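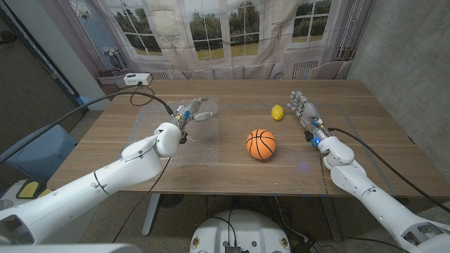

Basketball, lemon and bubble wrap on the table, both hands raised.

Our written rules for tabletop manipulation sessions reached version 22 this week, and I have been asked twice why a cell with two arms and one table needs a document that long. Most of it is short. The part people argue with is section 4, on objects and surfaces, so I will go through that and leave the wiring appendix for another post.

Section 4 started as one line written by Lajos Szalai: "Record what is on the table." We followed it for months. When Pei-shan Chiang went back through the December sessions, she found 189 with an object list and no surface entry. The lists said "ball" where we own more than one kind of ball, and they left out packing material entirely. Sorting that out took longer than the sessions had.

The current wording is as follows.

4.1 Every item on the tabletop is an object, including sheets, wraps, mats and tape. If a finger can touch it, it gets a line.

4.2 Objects are named by kind and color, from the shared list. "Orange basketball" and "yellow lemon" are valid. "Ball" and "fruit" are rejected by the form.

4.3 Transparent and thin materials are flagged. Bubble wrap is the usual case. Depth readings over clear film are unreliable in our setup, and whoever uses the data later should know before they plot anything.

4.4 Food items are logged with the date they were put into service and discarded on schedule. A lemon changes stiffness as it dries out, and a grip force that was fine on the first day says little about the second week.

4.5 Loose debris is either cleared before the start or noted. Either is acceptable. Leaving it unmentioned is a fault.

Tobiloba Ojo objected to 4.5 on the grounds that operators will always choose to note and never to clear. He may be right. I would still take a dirty table with an accurate record.

Section 5 covers cables, and it is the section I am least satisfied with. Hands with external wrist cables need enough slack for full reach and not so much that a loop can catch on a table edge or drop across the work area. Our rule asks for a slow sweep of each arm through its planned range before the first run, with one person watching only the cables. Power strips stay off the tabletop. Floor cables are supposed to be routed away from the base and tied down, and compliance with that is poor across every cell I have visited, ours included. Macarena Sepúlveda has a draft that moves floor routing into the weekly inspection, where somebody signs for it.

Start posture is section 6. Both hands begin clear of all objects, above the surface, with no finger in contact. The controller waits 300 milliseconds at rest before it accepts a command. Jultham uses a longer wait and Bittencourt uses none – I have not seen a good argument for either, and would read one.

We also fixed a numbering error. Form 1931 was cited in two places as the incident form when it is the calibration form. Kelly Magalhães caught it while setting up the Runo cell. Anyone holding a printed copy should replace pages 3 and 7.

Still open for the next version: whether a printed backdrop counts as part of the setup and needs its own identifier. Tollach says yes. I lean the same way – a change of background is a change of test condition – but we have no list of backdrops yet, and I don't want a required field with nothing valid to put in it. Comments on the draft go to Macarena.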